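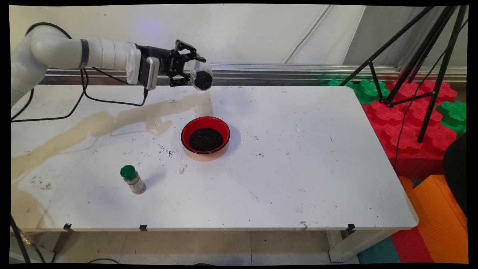
Inese Navickas
15 March 2020

ok potting thread. people asked. typing w dirty thumbs so bear with me

first off. mix goes in a BOWL. not straight from the bag into the pots. I did it from the bag for years and half of it went down my sleeve

red bowl w the black rim is the dirt bowl now. used to be the salad bowl. Kaja still isn't speaking to me over it

white table = you see every single crumb. annoying but also kind of good? you know where you've been. crumbs to the right of the bowl are the worst, they get everywhere

wipe down is a dry brush FIRST. then damp cloth. do it the other way and you've got mud paste in the corners

scooping: clear plastic cup. forget the little trowel, it's too long for a bowl and flings stuff. a cup you can tip slow and see what's left in it

tip low. like right over the bowl. from up high the fine bits just drift off and land on the table and then you're brushing again

someone asked re the beige mark on the left side of the table. yes it's a spill. yes I've seen it. dark at the edges, yellowy in the middle, big long thing. on the list

tried dish soap on it already. then baking soda paste. going to try the baking soda again but leave it longer. if anyone has a trick that doesnt scratch white tabletops pls, I'm listening

Sarmīte Ramanauskas says lemon juice. Angus McIver says leave it and put a plant on top. leaning Angus

spice jar w the green cap lives out on the table on potting days. tan powder, tiny pinch on top of the dirt, just the surface. my aunt did it so I do it. no science here sorry

cap goes back on RIGHT AWAY. knocked it over last August and the whole room smelled like a bakery for a week

breaking up clumps. fingers. that's it, that's the tip. if it's crumbly and sits in a mound you're good. if it holds a ball when you squeeze, too wet, spread it out on newspaper and go do something else

don't fill the bowl to the rim. leave room around the sides so you can actualy stir without losing it over the edge

ok next bit. jars
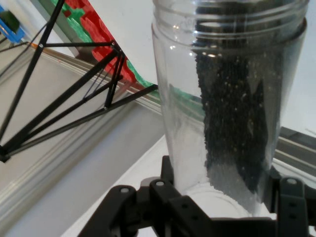 the clear jar with the lid off. dark beads all up the far side

I like a wide mouth screw top for anything small. you can get a hand in there, or a spoon, and it doesnt glug out all at once when you pour

the beads ALWAYS climb one wall. tap the bottom on the table a couple times before you pour or they come down in one lump

some people sieve them first. I don't. bit of paler dusty stuff at the bottom of a jar never hurt a pot that I noticed

clear jar over a tin any day. I had everything in tins from the Fekulden sale and spent more time opening lids than planting. gave them all to Aivar Lūse, he keeps screws in them, everyone's happy

rim check before you close it: run a finger round the threads. grit in the threads and the lid goes on crooked and then you need the rubber glove to get it off. ask me how I know

and LABEL. masking tape on the side + a marker. not on the lid!! lids swap. I sowed a whole tray of the wrong thing that way and only found out when it came up

order I do it in now: bowl out, mix in, break it up. cup next to it. jars open last. then when the phone rings there's just one thing to knock over - the jar - and I know where it is

bag I'm using is 200 something, cant read the rest, corner's torn off. it's fine. it's dirt

for the person asking how much of the small stuff to dirt: I go by looks. speckled all through = enough. if you can't tell it's in there, bit more

Sarmīte weighs hers. Sarmīte's seedlings are better than mine so maybe listen to her

leftover mix goes back in the bag, clothespin on the top. dont leave it sitting in the bowl overnight, the cat thinks it's for her

and don't wash the cup in the kitchen sink w dirt in it. knock it out outside first. our drain has never been the same

ok sink's free, going to have another go at the table. trays are next, will add to this when I get to them - prob tomorow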